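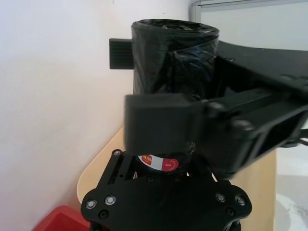 How often do the finger pads on a gripper need to be changed?
Every 3286 cycles on the Iltunon cell, under the service schedule Stuvine released on June 18, 2021.

The schedule replaces the one issued in January and applies to all Iltunon cells that handle bagged and rolled goods. Pads are now changed in pairs. The operator parks the arm, locks out the cell, takes off both pads and wipes the seats with a dry cloth before fitting the new set. The job takes 30 minutes, including a test grip on six rolls.

"We used to wait until a roll slipped," said Radka Dimitriou, service manager at Stuvine. "Now the pads come off on a count, and the cable and screws get checked at the same stop."

Pad sets ship from the Urkel warehouse. Cells still under the Ostermann service contract move to the new schedule at their next visit.

Contact: Rok Tomić, Stuvine press office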